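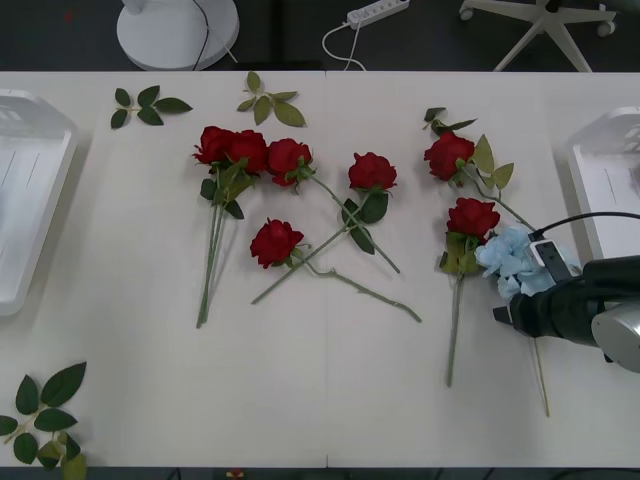 조화 장식의 분류 및 재배치 기준에 관하여 문의드립니다. 저는 Cernent 복합문화센터에서 로비와 회의실의 실내 장식물을 담당하고 있습니다. 저희 센터는 9월 전시 개막에 맞추어 기존 조화를 모두 화병에서 분리한 뒤 상태를 확인하고 다시 꽂을 예정입니다. 현재 첫 번째 묶음을 흰 작업대 위에 펼쳐 둔 상태이며, 붉은 장미 일곱 송이와 연한 하늘색 수국이 한 묶음에 섞여 있습니다. 장미는 줄기가 길고 서로 엇갈려 놓여 있으며, 줄기에서 떨어진 잎도 작업대 위에 따로 놓여 있습니다. 이와 관련하여 아래 사항에 대한 회원 여러분의 의견을 구하고자 합니다.

첫째, 장미와 수국을 품종별로 나누어 보관하는 것이 적절한지, 또는 완성될 화병 단위로 묶어 보관하는 것이 적절한지 궁금합니다. 센터가 보유한 조화는 대장 기준으로 모두 2,574점이며, 보관실 선반은 6단입니다.

둘째, 떨어진 잎을 원래 줄기에 다시 끼울 때 접착제를 사용하여도 무방한지 알고 싶습니다. 전임자가 남긴 지침에는 접착제에 관한 항목이 없습니다.

셋째, 줄기가 긴 장미를 높이가 낮은 화병에 꽂아야 하는 경우 줄기를 절단하여야 하는지, 아니면 구부려 사용하여도 되는지 문의드립니다. 회의실 화병은 로비 화병보다 상당히 낮습니다.

바쁘시더라도 유사한 업무를 수행하신 분의 답변을 부탁드립니다.

작성자: Njoroge Mugo
등록일: 3월 24일
분류: 생활·공간 > 실내 장식 > 조화 관리

답변 작성자: Encarnación Gallardo

안녕하십니까. Dalisay 연회장에서 조화 및 식탁 장식물의 보관 업무를 맡고 있습니다. 문의하신 순서에 따라 답변드립니다.

보관 단위에 관하여는 품종별 분류를 권해 드립니다. 화병 단위로 묶어 두면 다음 행사에서 구성을 바꿀 때 묶음을 전부 다시 풀어야 합니다. 저희 연회장도 과거에는 화병 단위로 보관하였으나, 장미만 필요한 행사가 이어지면서 방식을 변경하였습니다. 다만 동일한 구성을 매년 반복하여 사용하는 장식이라면 화병 단위 보관도 무리가 없습니다. 이 경우에는 완성된 모습을 촬영하여 상자 바깥에 부착하여 두시기 바랍니다.

수국은 장미와 같은 상자에 넣지 않는 것이 좋습니다. 꽃송이가 넓게 퍼진 형태여서 장미 줄기에 눌리면 꽃잎 사이가 벌어지고, 한번 납작해진 송이는 손으로 펴더라도 한쪽이 꺼져 보입니다. 저희는 수국을 칸막이가 있는 깊은 상자에 세워서 보관하며, 장미는 머리 방향을 한쪽으로 맞추어 눕혀 둡니다. 줄기가 서로 엇갈린 상태로 상자에 넣으면 꺼낼 때 잎이 걸려 빠지는 일이 잦으므로, 작업대 위에서 줄기를 나란히 정리한 다음 옮기시기 바랍니다. 선반의 경우 눌림에 약한 수국을 상단에 두고 장미 상자를 그 아래에 배치하시면 됩니다.

잎의 경우 먼저 접착제 없이 끼워 보시기를 권합니다. 상당수의 조화는 줄기의 돌기에 잎자루의 구멍을 끼우는 구조로 되어 있습니다. 헐거운 때에는 녹색 꽃테이프를 짧게 감아 고정하십시오. 순간접착제는 마르면서 주변에 흰 자국을 남길 수 있어 저희는 사용하지 않습니다. 원래 줄기를 찾지 못한 잎은 작은 봉투에 모아 두었다가 잎이 부족한 줄기에 보충하시면 됩니다. 잎의 색이 짙은 것과 밝은 것이 섞여 있다면 봉투를 나누어 두시기 바랍니다.

줄기는 절단하지 않는 것을 원칙으로 합니다. 내부에 철사가 들어 있는 줄기는 아래쪽을 완만하게 구부려 화병 안에 감아 넣을 수 있습니다. 불투명한 화병이라면 밖에서 보이지 않습니다. 투명한 유리 화병이어서 부득이 절단하여야 한다면 일부만 낮은 화병 전용으로 정하여 자르시고, 대장에 그 사실을 기재하시기 바랍니다. 저희 대장에는 110번부터 113번까지가 절단된 장미로 등록되어 있어 로비용과 혼동되지 않습니다. 절단 시에는 꽃가위 대신 철사용 절단기를 사용하십시오. 꽃가위는 날이 쉽게 상합니다.

답변 작성자: Kernorier 자재관리

품종별로 보관하시면 됩니다. 접착제는 글루건을 소량 사용하면 문제없습니다. 저희는 계속 그렇게 하고 있습니다. 줄기는 자르는 편이 빠릅니다.

답변 작성자: Cedia 공간지원실

앞선 두 답변에 대하여 보충 의견을 드립니다.

글루건의 사용은 잎의 재질을 확인한 후에 결정하시기 바랍니다. 얇은 천 소재의 잎은 고온의 접착제가 닿으면 표면이 울 수 있습니다. 저희 지원실에서는 눈에 띄지 않는 잎 한 장에 먼저 시험한 뒤 나머지 작업을 진행하고 있습니다. 줄기 절단에 대하여는 Encarnación Gallardo 님의 의견에 동의합니다.

아울러 분류 전에 먼지를 제거하시기 바랍니다. 장미는 부드러운 붓으로 꽃잎 안쪽에서 바깥쪽으로 털어 내고, 수국은 꽃잎이 촘촘하므로 찬바람으로 설정한 드라이어를 거리를 두고 사용하는 것이 수월합니다. 물세척은 색이 빠질 우려가 있어 소재 표시가 확인된 품목에 한하여 시행하고 있으며, 세척 후에는 그늘에서 완전히 말린 다음 상자에 넣습니다.

색 배합에 관한 질의는 없었으나 참고로 말씀드리면, 붉은 장미와 하늘색 수국을 한 화병에 함께 꽂으실 경우 수국을 낮은 위치에 두고 장미를 그보다 높게 올리는 구성이 무난합니다. 로비용 화병에는 이 방식을 적용하시고, 회의실에는 맞은편 참석자의 시야를 가리지 않도록 수국만 낮게 꽂는 방안도 검토하여 보시기 바랍니다.

작성자 추가 글: Njoroge Mugo

상세한 답변에 감사드립니다. 품종별로 보관하기로 하였으며, 수국용 칸막이 상자를 별도로 신청하였습니다. 잎은 꽃테이프로 고정하여 보겠습니다. 회의실 화병은 불투명한 도자기 제품이므로 줄기는 절단하지 않고 구부려 사용할 예정입니다. 상자에 부착할 표찰의 양식을 보유하신 분이 계시면 공유를 부탁드립니다.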